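Parnby Community Help > Home & Craft > Small spaces

Wire baskets on a plank-walled craft nook, will zip ties hold?

Posted by Sukprasert
3,338 views

Hi everyone! I've been turning the alcove off our kitchen into a little craft corner and I'm having way too much fun with it. It has whitewashed wood planks on the walls and a metal rail running along the top of the back wall. I'd love to get my tape, scissors, glue and pens up off the table, because right now I clear a spot, make one card, and the mess is back by dinner. I have a few wire-mesh baskets left over from our old place in Dekircombe. Can I just zip tie them to the rail, or should I be screwing things into the planks? I rent, so fewer holes would be great. Also, what do you keep on the table and what goes up?

Getachew Tefera
800 posts

Zip ties, absolutely! I did my whole sewing corner this way and I love it. Use more than one tie per basket, spread them along the back edge, and pull each one halfway before you tighten any of them all the way. That keeps the basket level. Snip the tails close and turn the cut ends toward the wall or you'll scratch your knuckles every time you reach in (ask me how I know).

For what goes where, I put the light stuff up and the stuff I grab constantly down low. A black mesh basket on the back rail is great for long skinny things, and a white tiered organizer on the side wall is perfect for a roll of masking tape. Pens stay on the table in a holder, toward the back, so the front is free for working.
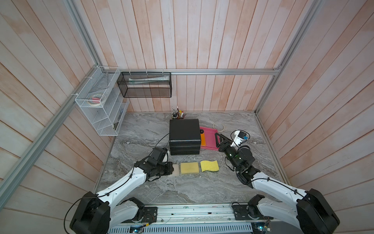 Do the baskets need to come down for cleaning?

A soft brush gets the dust out of the mesh while they're still hanging, so leave them up and put a sheet of newspaper underneath.

One more thing, a shallow plastic tray on the table is a lifesaver. Anything small that you're in the middle of using goes in there, and you can pick the whole lot up when somebody needs the table. Have fun with it!

Zodon
2,172 posts

hooks are better imo. S hooks on the rail, you can move them whenever you want

Sukprasert

Ooh, I might do both! Ties for the heavy basket and hooks for the little one. Picking up a bag of ties on Saturday and clearing the table tonight. Thank you both so much!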